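4.2 What sellers mean by "light wear"

The adverts were coded twice, first by Rodel Dumlao and then by Jean Nisbet, who had not seen his codes and, on reading them, rather wished she hadn't. Of the 2,000 adverts for second-hand furniture in the sample, 449 used the phrase "light wear" or a near neighbour such as "a little wear" or "slight wear in places". The phrase was applied to a sideboard with three legs. It was also applied to a chair which, to judge by the seller's own text, had never left its wrapping.

We took the phrase at face value to begin with. Earlier work on the language of small adverts (Policarpio and Tan) treats words of condition as a scale, running from "as new" at the top to "spares or repair" at the bottom, with each term sitting at a fairly stable height. Our sellers had not read it. "Light wear" turned up beside asking prices at every level, and beside lists of faults ranging from none at all to a full paragraph with its own subheading.

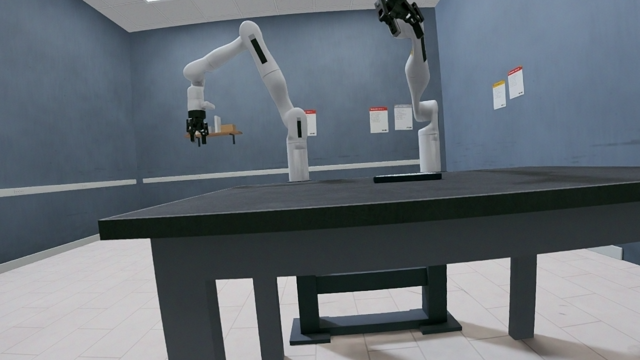 Length of the advert proved a better guide than the wording. Sellers who wrote a single line were generous with "good condition" and stopped there. Sellers who wrote more tended to undo their opening claim as they went, so that "light wear" in the first sentence had become "the drawer does come out, but you have to ask it nicely" by the fourth. We call this slippage. Both coders marked it readily, although they often disagreed about where it started.

The disagreements are worth a paragraph of their own. Dumlao held that slippage begins with the first "but". Nisbet held that it begins with the first "only", as in "only noticeable in daylight". After a long afternoon the second rule was adopted for sideboards, tables and desks, and the first for everything else, an arrangement that pleased neither coder and that we would not recommend. Agreement did improve. Whether this reflects the rule or plain tiredness we cannot say.

4.3 Naming the mark

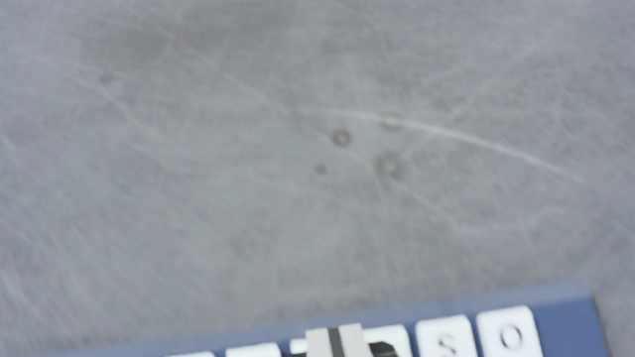 A seller who decides to own up to a fault must next decide what to call it, and English is unhelpfully rich here. Marks in the sample were scuffs, scrapes, nicks, dings, rubs, scratches, "character" and, in one case, "a line". We asked the 47 people in the reader panel to sort these words by how much money each ought to take off the price, and found firm opinions on "scratch" and almost none on "scuff". Part of the trouble is that marks seldom arrive alone. The grey surface in Figure 2 has faint hairline scuffs, most of them slanting the same way, and also one long, pale scratch on the right that bends downwards in a shallow arc. A seller in our sample would very probably mention the scuffs. Mentioning the scratch takes a kind of courage we met only in the longer adverts, and there it was generally softened with "small", whatever its size.

Softening words deserve more attention than they have had. "Small" was the favourite, followed by "tiny", "odd" and "usual". The last of these is the cleverest, as it invites the reader to share the blame: everyone's table has the usual marks, so who are you to complain? Panel members rated adverts containing "usual" as more honest than the same adverts with the word taken out. They also said they would offer less for the item. Jerome Baluyot, who ran the panel, suggests that readers reward honesty with praise so as not to have to reward it with money.

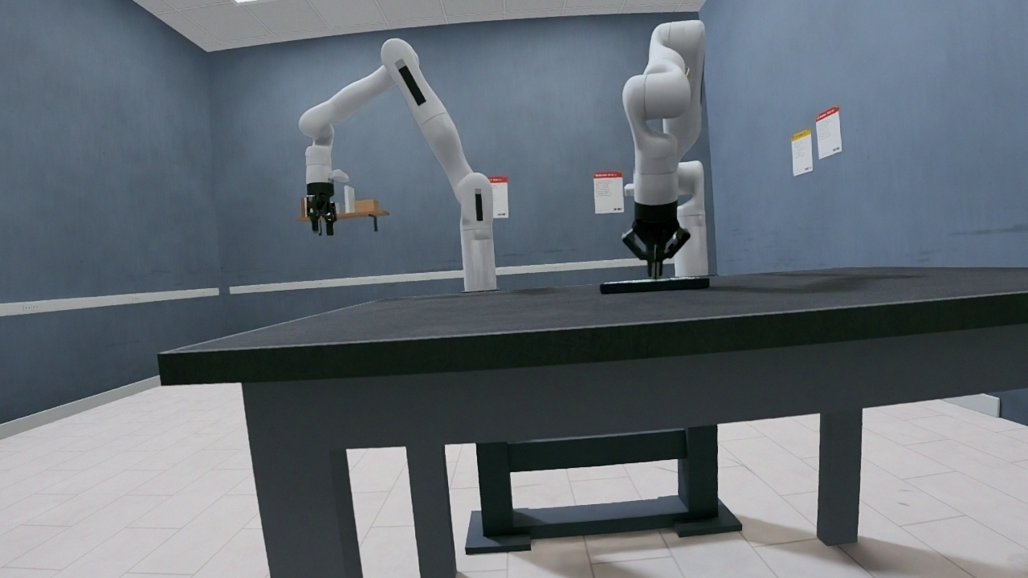

Replies from buyers were harder to come by. We had hoped to pair each advert with the first message sent in answer to it, and Clostier, the listings site from which the sample was drawn, agreed to this in March on terms that turned out to allow us eight messages. Five of them asked if the item was still available. Two asked for the measurements, which were in the advert. The last said "would you take less", without a question mark, and we have kept it on the wall.

Eight messages will not support a finding, and we offer none. They did, however, change how we read the adverts. If buyers seldom get as far as the fault, then the careful language spent on it may be meant for someone else — the seller, perhaps, who has to live with having written it. Danilo Policarpio, commenting on a draft, called this "a large conclusion to hang on a missing question mark". We agree, and have moved it to the section on further work.

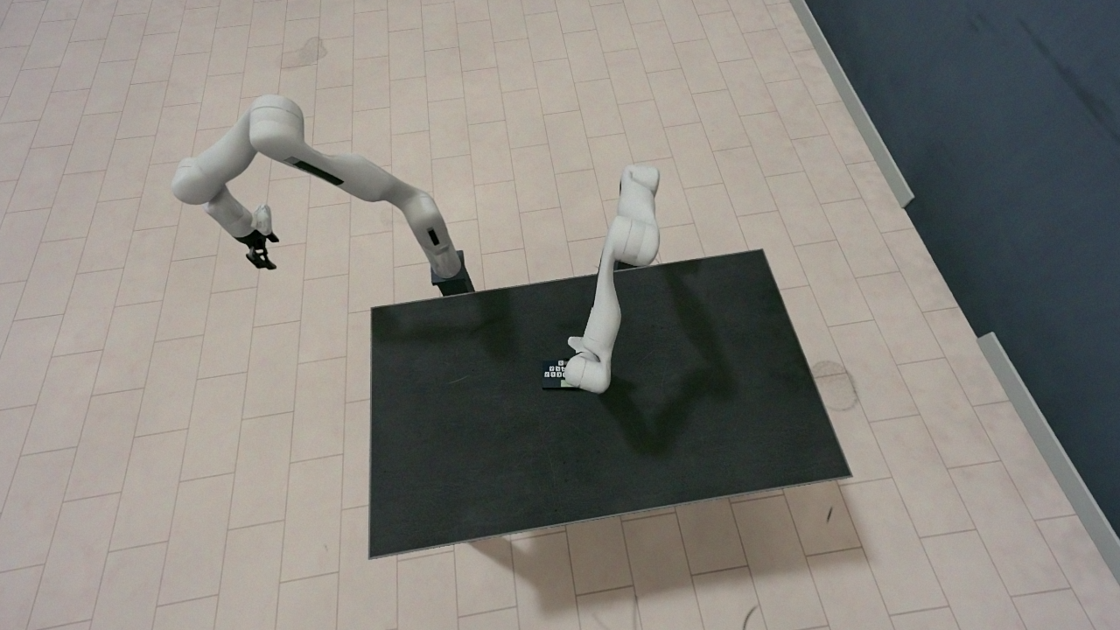

Everyday Language Group, Department of English and Linguistics

4.4 Limits of the sample

All the adverts were in English and all were for furniture. Sellers of prams, bicycles and pianos may well behave better. Adverts withdrawn within a day of posting were missed by our collection method, so the quickest sales are absent, along with whatever wording brought them about. Renato Tan has pointed out that the same fault affects the earlier study, which is gracious of him, as it is partly his.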